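September 2023

Back at the Fledix bench all afternoon and my wrist is stiff as a board. I said I'd keep this diary for the whole stretch of the study, so I'll put down what I think while I'm still annoyed.

The method, as written up in the Clonent notes, goes like this. You hold the gripper in your hand, you do the job, the camera on it records, and later a policy learns from the recordings and a robot does the same job with the same sort of fingers. No robot in the room, no expensive arm tied up for weeks. Fine. I can see the appeal, and I can see why the people paying like it. What I can't see is why everyone talks as though the hard part is finished once the recordings are in.

Today's job was the hanger. Thin wire, pale blue coating, white surface. I'd have picked something fatter to start with.

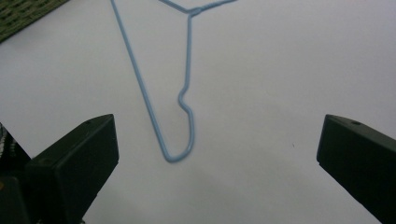

Fingers apart and not touching, hanger flat on the white.

A wire that thin gives you very little to aim for. My hands know how to get under it. I tip the fingers, I feel the table through the handle, I ease off. None of that feel goes into the recording. The camera gets the picture and the tracking gets the path, and the rest stays in my forearm. Rajput is supposed to fill the gap by learning from enough tries, and the target is 3,000 of them across all the objects. I asked what that number was based on and got a shrug and a link to the last report.

The last report, for the record, says the robot managed 38 good pickups after training. Out of how many? I had to go to the appendix to find that they dropped the runs where the object "was not presented properly". Well, who decides that? If I leave a hanger crooked and the robot misses it, I'd call that a miss. I've written this in the margin of my copy in colours I'll probably regret.

To be fair (I'm trying), the comparison with Pometti was done decently. Same objects, same table, same person judging both. The new one came out ahead by 2 pickups and they made a whole paragraph of it. I wouldn't bet my lunch on a gap that size. Run it again in October with somebody else setting out the objects and then we'll talk.

The other thing bothering me is the backgrounds. The claim is that the policy doesn't care what else is lying about. My own view is that it cares very much, and that a big patch of plain white is doing it a favour it won't get in anyone's laundry.
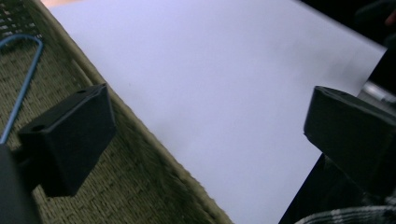
Does a plain white background make the trained policy look better than it is?
It probably does, until the same policy has been tested on cluttered and patterned surfaces with every miss counted.

I've put that at the top of my list for the next meeting, ahead of the wrist complaint. I'd also like a batch where the person holding the gripper hasn't done it before. I'm on page 29 of my log and I know I've got smoother, so by now the data is as much about my habits as it is about hangers. Maybe that's what they want. Nobody has written down either way, and I'd rather they did it before the results are in.

Iced the wrist, ate toast over the sink. Must ask for a spare grip cover and a copy of the full trial sheet, dropped runs included.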